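**Washing a dark cap without it going grey or losing its shape**

**Posted by mestwood_walker**

I wear a dark cotton cap most days and it now has a pale tide mark above the brim where I sweat. I've washed it 2 times by hand and the mark comes back as it dries. The label has worn away so I can't check what it says. It came from Halim on Mestwood high street and they've stopped selling them, so I'd like to keep this one going. Can it go in the machine with my black tops, or will that wreck the brim? I don't have a tumble dryer.

---

**teapot_lid**

The pale mark is mostly salt, and it comes back when the band inside hasn't been rinsed enough. Turn the band out and soak the whole cap in cool water for 10 minutes. Then rub a little liquid detergent into the band with an old toothbrush. Go easy on the outside, where brushing lifts the dye.

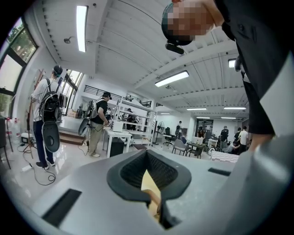 Dark cap and black clothing, from below.

Rinse until the water runs clear, then rinse the band again under the tap. Don't wring it. Press it in a towel, push a small bowl inside to hold the crown up and leave it somewhere airy, out of the sun. Mine is usually dry by the next morning.

As for the machine, it depends on the brim. If it's plastic inside, a cool wash is fine. Older caps have card in there and that goes soft and never comes right. Flick the brim with a fingernail — card sounds dull and hollow.

---

**lendanard_laundry**

I've done mine in the machine for years with the black wash. Cold, slow spin, inside a pillowcase. No softener. It has faded a bit but so have I.

If you want the colour back, Jistirer do a black dye for cotton. I used 200 ml of it in a bucket and had plenty left. The stitching stayed brown, probably polyester thread, so test a hidden bit first.

---

**rainy_bus_stop**

Just buy a new one, they were £13 in the market last September.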